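3.2 Recording surface and digit legibility

Handwritten tallies remain common in small workshops, where a shared board is cheaper than a terminal and easier to correct. The errors they introduce are seldom measured. The present section deals with one source of error only, the misreading of single digits written in marker on a glossy surface.

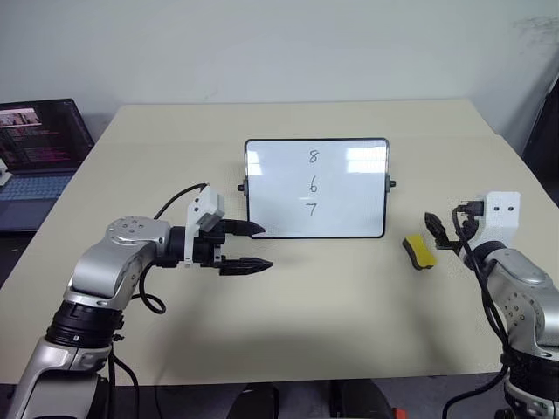 Figure 3. Digits 8, 6 and 7 written in dark marker in a vertical column on a framed whiteboard lying on a table. Bright reflections fall on the upper part of the board.

Readings were collected at the Rerdale site from 20 participants, all of whom used written tallies in their daily work. Each participant read 80 single digits aloud, one at a time, from a standing position. The digits were drawn by several writers, so that no participant could learn one hand. Responses were taken down on paper by a second person who could not see the board. Sessions were held in December under the ordinary ceiling lights of the room, with the blinds open.

Two conditions were compared. In the first, the board lay flat at table height. In the second, it was propped on a stand and tilted toward the reader. Stroke width was held constant by replacing the marker at the start of every session. Writers were asked to use their normal digit forms and were given no model to copy. This choice makes the material less uniform than printed digits, but it is closer to what the tally sheets in Section 2 contain.

A total of 107 misreadings were recorded. Most of them came from the flat condition, and most involved closed or partly closed forms. The pair 6 and 8 was the largest single group – a result in line with the paper tallies. The next group was 1 and 7, where the crossbar was short or missing. Confusions between 3 and 8 were less frequent than expected from the earlier pilot at Drerurov, possibly because the writers there used a thicker marker.

Glare was not controlled as a separate variable, and its effect cannot be split from that of viewing angle in these data. Wing-sze Siu (personal communication) suggests that a strong reflection hides thin strokes and leads readers to guess from the outline that remains. The error pattern fits this account but does not test it. A matte board should be included in any later study.

Spacing between digits was also left to the writers. Uneven gaps appeared throughout the material and had no clear relation to the number of errors. Column alignment is treated in Section 3.3, together with the multi-digit entries from the Wovov ledgers.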